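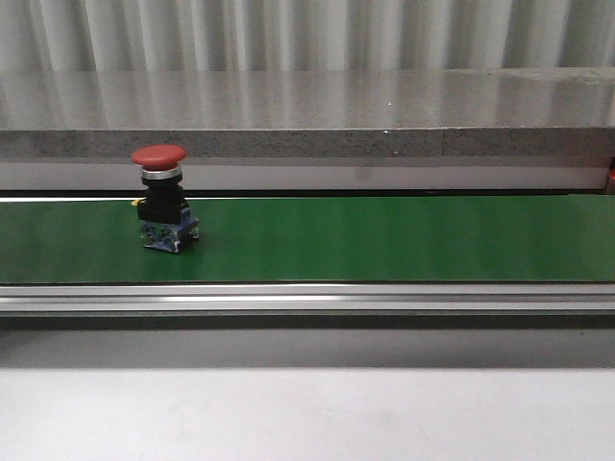 Can a machine take over the chores in a workshop or a kitchen yet?

Some of them, provided the work is narrow and the surroundings are kept the same from one day to the next. Moving one known part from a belt to a tray is within reach of the equipment described in this manual. Clearing a dining table after a meal is not, and the settings in this section should not be stretched to attempt it.

4. Setting up a belt picking task

This section covers the Tavberg picking station with Vida control software. It assumes that the mechanical installation in section 3 is complete and that the guarding has been signed off. Kitchen and household trials are covered separately in section 7.

4.1 What the station can be asked to do

Suitable: single rigid parts, presented one at a time, with at least one face the vision system has been taught. Push buttons, contact blocks, relay bases and small housings fall into this group.

Suitable with supervision: parts with short leads or tabs, glossy parts, parts that may arrive on their side.

Not suitable: cloth, cable bundles, food, wet crockery, bags, and anything the operator would need to feel in order to identify.

Note: An emergency-stop button is a useful first part. The red mushroom cap is easy to separate from a green belt, and the stacked body gives a clear difference between upright and fallen. The metal bezel ring under the cap is bright and may be read as an edge. See 4.4.

Caution: A stop button used as a workpiece is not a safety device. Do not leave one within reach of the operator's position, where it could be pressed by mistake in an emergency. Store teaching parts in the marked drawer when the station is unattended.

4.2 Teaching a new part

1. Stop the belt and select Teach in the Vida main menu.
2. Enter the part name. Catport units use part number 3280 for the standard red button assembly.
3. Stand the part upright on the belt, clear of both rails.
4. Press Capture. Wait for the outline to appear on the panel.
5. Check that the outline follows the part and does not include its shadow. If it does, lower Shadow Limit one step and capture again.
6. Turn the part by a quarter and repeat steps 4 and 5 until four views are stored.
7. Lay the part on its side and store two more views under Fallen.
8. Select Save. The software will refuse to save a part with fewer than six views.

Note: Assemblies with a coloured contact block at the base should be taught with the block fitted. A button taught without its block will be gripped too low.

4.3 Setting the grip

1. Open Grip and choose Body. Do not choose Cap. Lifting by the cap loads the actuator and can latch it.
2. Set the grip height so that the fingers close on the housing, below the bezel ring and above the terminal screws.
3. Set the force to 155 on the panel scale.
4. Run one pick at slow speed with a hand on the enable switch.
5. If the part tilts on lifting, raise the grip height by one step. Do not raise the force first.

Caution: Loose wire ends and tabs at the base can catch between the fingers. Trim or fold them before the part goes on the belt.

4.4 Reflections

Glossy belts and polished surfaces behind the belt are the most common cause of false detections. A bright streak may be reported as a part, usually with fault code 946. A part that is detected but placed in the wrong position gives code 975.

1. Run the belt empty for one full turn with detection switched on.
2. Note any point where a part is reported.
3. Draw an Ignore area over surfaces outside the belt, including the rails and any worktop behind.
4. For streaks on the belt itself, move the lamp. An Ignore area on the belt will also hide real parts.
5. Repeat step 1 until a full turn gives no detections.

4.5 Limits of unattended running

The station will repeat a taught task for a full shift. It will not notice that a part is cracked, that a different model has been loaded, or that the tray has been swapped for a shallower one, unless the optional Plirar inspection module is fitted. A person must check the first tray after every changeover.

Questions on this section go to Raelene Merrick, technical documentation. Section last revised Jun 18, 2023. The fault code list in appendix B replaces the one issued in February.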